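Keep the old desks

By Simone Leite
24 June 2018

The town of Esthorpe wants to replace all 67 desks in its public library. The price is $560 a desk. I think this is a mistake, and I say so as someone who has used those desks for 12 years.

A desk is a simple thing. It has a top, some sides and a few screws. When one wobbles, a person with a wrench can usually fix it before lunch.
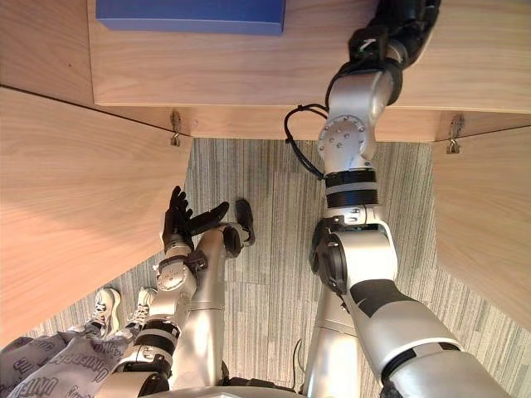 What repair costs

Marcelino Robles fixed school furniture in Renutport until he retired. He told me most of his calls were for loose legs. The parts cost very little, and the schools had a shelf of spares.

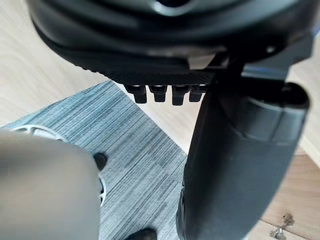
Small black tabs, side by side.

The town says new furniture comes with a warranty. Warranties run out. They also tend to leave out the parts that people lean on, pull and kick.
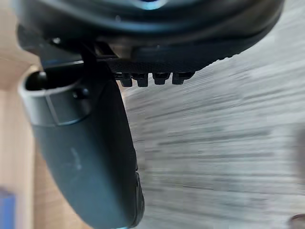

Four black teeth in a row, seen up close.

I would rather see the money go to longer hours. Yolanda Figueroa works evenings and has not been inside the library since September, when it began closing at six. A new desk does nothing for her.
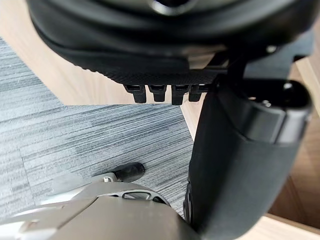 Black molded parts from below, with a screw head catching the light.

The council votes next month. Members should sit at one of the old desks for an hour before they do.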